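I have a spreadsheet with 13 tabs, and one of them is called "cables." Six months ago it was a line item, three words and a guess. It has since become the tab I open first and close fastest.

Some background for anyone who wandered in from the bread posts. In January my boss, Iresha Wijesinghe, asked me to put together an equipment budget for our data collection room. She wanted it on one page. I had never bought anything for work that cost more than a chair, so naturally I said yes and went off to learn what things cost.

I started with the grippers, because grippers are fun. We use the hand-held kind, where a person does the task and the gripper records it, and this saves you from buying an arm for every station. Great news for a budget! I wrote "no arms" at the top of the page and felt very clever for most of an afternoon.

Then the quotes came in. Ument would sell us a pair with mounts and software, one year of support, and a training day I'm fairly sure was a man reading the manual aloud. Drinwood was cheaper by $1,054 a pair, until you noticed the cables were sold separately. And the mounting plates. And the screws for the mounting plates, which came in bags of 30, in a size I have never seen in a hardware store and have looked for in four.

I asked Drinwood how many spare cables they'd suggest per station. The reply was "it depends on the operators," and I've been trying not to take that personally on behalf of the operators.

What I got wrong, in the order I'd like to be forgiven for it:

- **Fingers.** They're consumables. I budgeted for them as if they were jewelry.
- **Lead times.** Herath quoted 12 weeks on stands. I put 12 days in the sheet and then built a schedule on top of it.
- **Furniture.** I priced a proper height-adjustable lab table from Grolto, got the number, closed the laptop, and went for a walk. We bought ordinary tables.
- **Props.** If people are going to practice handling household stuff, you have to own household stuff. There is now a tab for lamps.

The lamps tab caused more discussion than the grippers did. Finance wanted to know why a robotics budget had a lighting section, and whether the lamps were for seeing by. I said they were for picking up. There was a long pause on the call, and then someone asked if we could pick up something we already had. (We could, and we did, for a week. It was a stapler. You run out of things to learn from a stapler.)

I'll admit the one-page version never happened. Iresha got a page and a half with small margins, and she crossed out the training day herself, with some force. We went with the cheaper pair and a serious order of cables, which made it a good deal less cheap, and I moved the difference out of a contingency line I'd padded for exactly this sort of embarrassment. 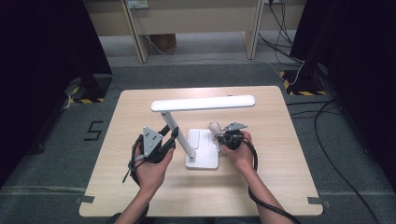 *Our collection room, 19 July 2025*

Station five, lamp duty. Both grippers are in close to the lamp, one by the upright and the other beside the base. I look at this and see money: the plates on top of the grippers, the stands at either side, and more black cable than I ever planned for, including the stretch that wanders off across the carpet. The tape was cheap. I'd like some credit for the tape.

Next up is the plan for the second room. Iresha has asked for one page again. So far I have a title, a line for cables that I've doubled and then doubled again, and a note to call Herath before I promise anybody a date. If you've bought stands from someone faster, please write to me. I'm also taking opinions on cable covers, the flat rubber kind you run across a floor, because the last quote I got was priced by the foot and I still don't know how many feet we have.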